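Search posts

Evening update from my side. I am still working on the gripper width estimate in Drarkeck, our small tool for reading hand-held gripper recordings.

Last month I promised to explain why version 2 was late. Now I have time and tea, so I try.

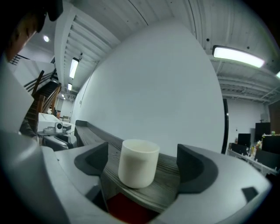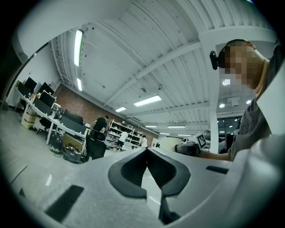
The problem was in the width estimate. Drarkeck finds the two fingers in every image, measures the gap between them and writes one number for the planner. With an open gripper it worked well. With closed fingers it sometimes reported a gap which did not exist. A plain object makes another difficulty: the off-white cup between the dark pads has a clean edge on both sides, and my old code took the cup edge as the finger edge. So the width was too small, and the planner believed it.

My first fix was a filter over 11 images. It made the curve smooth and also wrong — a smooth error is harder to find than a noisy one. I removed it.

The second fix is better. I fit the finger shape first, after correcting the lens, and only then I look for the gap. The fit may say "I don't know", and then the planner waits for the next image.

I tested it on 3,000 images from Sellovthorpe. I checked 300 by hand, which took me two long evenings. The bad cases left are mostly motion blur.

Next I want to pass the uncertainty to the planner too. Now it gets only the number, and this is a pity.

If you use the Tukness format, please convert again before you update. The old files have no lens values.

Contact | © Semeniuk | Back to top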